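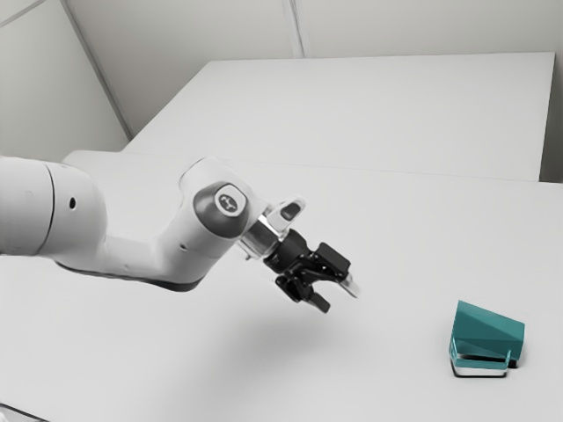 Simulierte Zelle: Arm mit Parallelgreifer, rechts das türkise Testobjekt.

Die Beschaffungsliste für die Zelle in Barkport steht seit Dezember, und zwei Positionen sind immer noch offen. Ich schreibe den Stand auf, auch weil Karine Lapointe nach einer Begründung für die Reihenfolge gefragt hat.

Geklärt ist der Arm. Das Angebot von Arkero liegt vor, die Reichweite genügt für unsere Tischtiefe, die Lieferzeit ist akzeptabel. Offen sind der Greifer und die Tische.

Greifer: In der Simulation rechnen wir mit einem Parallelgreifer. Für Blockformen reicht das. Bei keilförmigen Teilen wie dem türkisen Objekt hängt viel davon ab, an welcher Stelle die Backen ansetzen, denn die schräge Oberseite bietet keine brauchbare Griffkante. Der transparente Sockel ist ein eigenes Problem, allerdings eines der Bildverarbeitung. Ich habe deshalb zwei Sätze Wechselbacken ins Budget aufgenommen, Stückpreis 309 Euro netto. Sonderbacken nach Zeichnung kommen erst infrage, wenn die Standardbacken am realen Teil versagen.

Tische: Das Modell sieht zwei Arbeitsflächen hintereinander vor, beide weiß und leer bis auf das Teil auf der vorderen. Für die Bahnplanung ist das bequem, für die Kostenschätzung irreführend. Kabelführung, Not-Halt, Schutzzaun und Beleuchtung kommen im Modell nicht vor und machen nach meiner Rechnung über 40 Prozent der Nebenkosten aus. Wer die Stückliste aus der Szene ableitet, kalkuliert zu niedrig. Ob die hintere Fläche überhaupt gebraucht wird, entscheidet sich mit der Materialzuführung. Bis dahin bleibt sie als Option in der Liste.

Software: Flukedo läuft bei uns bereits, die Lizenz deckt einen weiteren Arbeitsplatz ab. Cha für die Kameraanbindung ist jährlich zu zahlen und gehört damit in die Betriebskosten. In der ersten Fassung stand es unter Investition, das ist korrigiert.

Nächster Schritt ist die Anfrage für die Backen. Die Tische bestelle ich erst, wenn das Fußmaß des Schutzzauns feststeht.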